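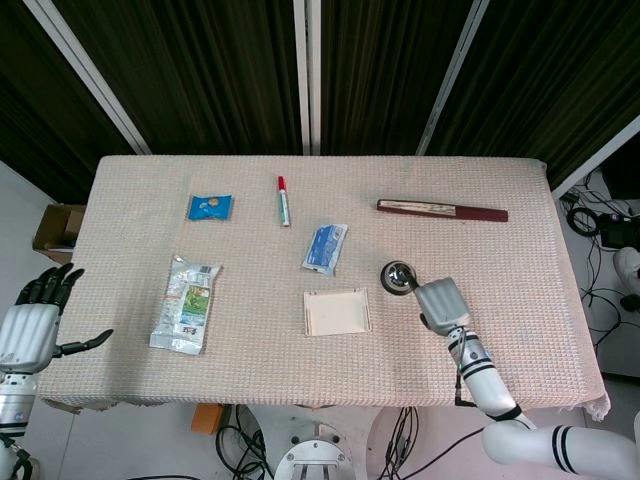 News > Phones > Handsets

Endeck phone gains a button, loses a charger

Endeck has refreshed its cheapest keypad phone, and the big change is a second torch button in case you wear out the first. The Flillix 26 sells for $59 at Tiedemann stores, including the Flerkstead branch, from December.

Storage stretches to 200 contacts, which should cover anyone still answering calls. Standby is a claimed 17 days - with the radio off, according to the fine print. The charger is now sold separately, in your choice of grey.

4 comments | 11 shares

Contact us | Copyright Flerkstead Handset News | Back to top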